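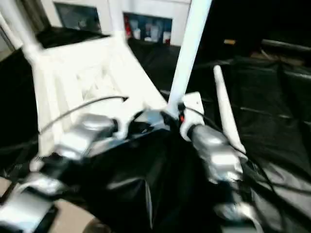
Wire shelf clips won't hold on the pole, shelf sits crooked

Home Storage Forum > Shelving and Racks

marrowfat22
Posted June 2022

I'm putting together a white freestanding rack for the back hall, the kind with tube uprights and grid shelves that sit on clips. It's a Trallik, bought secondhand, no instructions. The first shelf went on fine. The second one sits tilted no matter what I do. One corner drops a little lower than the other three, and if I put a hand on it the clip on that pole slides down.

I have tried turning the clip over and tightening it with pliers. I scratched the paint doing that, so I stopped.

Is there a trick to it or are the clips worn out? The rack is going to hold a router, a printer and a few boxes of paper, so it needs to be level.

pantry_dell
Are the poles all the same diameter? I had a Trallik that came from two different racks and one pole was thinner than the rest. You can't tell by looking. Wrap a strip of paper around each one, mark where it overlaps and compare.

marrowfat22
Just did that. All the same.

Innes Guthrie
The clips on those have a top and a bottom, and the difference is small. Run your thumb down the inside. One end is a little wider than the other. The narrow end goes up. The shelf collar comes down over it and the weight squeezes the clip against the pole. If it's upside down it will feel tight while you're holding it and let go as soon as there's a load on the shelf.

Also, don't build it standing up. Lay down a sheet or a piece of plastic, put two of the poles flat on it, and get the clips on at the same height before you do anything else. Then stand it up and drop the shelves over.

hobnail
I disagree about building it flat. I've put up 8 of these for a church basement and every one went faster upright with a second person holding the poles. When you lay it down you end up lifting the whole thing with the shelves half seated, and that's when the clips pop.

Innes Guthrie
I said the clips go on flat. The shelves go on after it's up.

hobnail
OK, I read that wrong. I'd still do it upright. With one person I can see the point of doing the clips on the floor.

marrowfat22
I'm one person. I have a cloth down already because of the floor finish. The poles do slide around on it.

pantry_dell
Plastic is slippery. An old blanket is better. A shower curtain is the worst thing I ever used.

tuckahoe_ray
Skip the clips. Get hose clamps at the hardware store, one under each collar, and tighten them with a screwdriver. They will not move. Mine has held canned goods for two years.

hobnail
They'll hold, but they chew up the coating and then you get rust if it's anywhere damp. I wouldn't do it on a white rack in a hallway where people see it.

tuckahoe_ray
Put a strip of bicycle inner tube under the clamp. No rust on mine.

sewell_b
Before anyone buys clamps, check the corner collars on the shelf itself. On secondhand ones they get bent from being pulled off with a hammer. If the collar is oval the clip can't seat all the way around. Set the shelf on a flat floor and look straight down through each corner. You can push a slightly bent one back with a piece of pipe the right size. If it's cracked at the weld, don't use that shelf for a printer.

marrowfat22
Looked at the collars. Three are round. The fourth is squashed a bit on one side, and it's the corner that drops. No cracks. The clip on that pole was also upside down, so Innes was right too.

Where do people get replacement clips? I'd like to have a few extra.

pantry_dell
Sonden sells a bag of 15 that fit mine. They come in black or white. The white is a little yellower than the Trallik white, if you care about that.

Innes Guthrie
Take one of your old clips with you if you buy them in a store. There are two sizes on the rack and they look alike in the bag.

sewell_b
How are you running the cords? If the router is going on there, decide now. It's a pain to get plugs through the grid once the shelves are loaded. I run everything down one back pole with Velcro ties and leave slack at the bottom so the rack can be pulled out to sweep behind it.

hobnail
Agree with that, except I'd put the power cord down one pole and everything else down another. Easier to unplug the right thing.

marrowfat22
Cords will go down the back left. I only have three of them, so one pole should do.

Update. I rounded out the bad collar with a short piece of pipe from the garage, switched the clip around and put the shelf back on. I set a level on it and it reads true front to back. Side to side it's off by a hair, and I think that's the floor. The printer goes up tomorrow, after I move the paper out of the hall closet.

tuckahoe_ray
Put the paper on the bottom shelf. It's heavier than the printer.

marrowfat22
That was the plan. I may still order the clips in July when I do the second rack, a Lennox. Does anyone know if those take the same size?

pantry_dell
They don't. Lennox uses a screw collar, no clips at all. Start a new thread when you get to it, there's more to say about those.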